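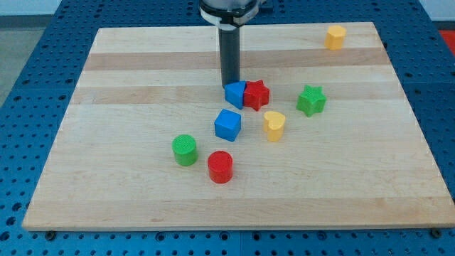 Little blocks spread out on a light wooden board, with the blue triangle right up by the red star.

Giving small blocks a proper clean

If your house is anything like mine, the little colored blocks travel everywhere, and by January ours had a stickiness I couldn't blame on any one child (or any one jar of jam). So I've settled into a washing day for them, and it's a nice, slow job to do with the radio on.

Start with a bowl of warm water and a small squirt of dish soap. Plastic blocks can sit in it for 6 minutes or so while you put the kettle on. Painted wooden ones shouldn't soak at all - wipe those with a damp cloth and dry them straight away. My neighbor Annunziata Carbone uses an old soft toothbrush for the creases between the points of a star, and I've never found anything better. Hearts need a little scrub in the notch, too.

Then spread everything out on a board, with some bare wood between the pieces so the air can get around them. I like to set the board over something with holes in it, and I turn each block once after two hours. Leave them overnight if the weather's damp!

When they go back in the tub, tuck a folded dish towel in the bottom for the first day. And do keep a spare saucer on the windowsill for the strays, as there's always a star under the sofa that missed its bath.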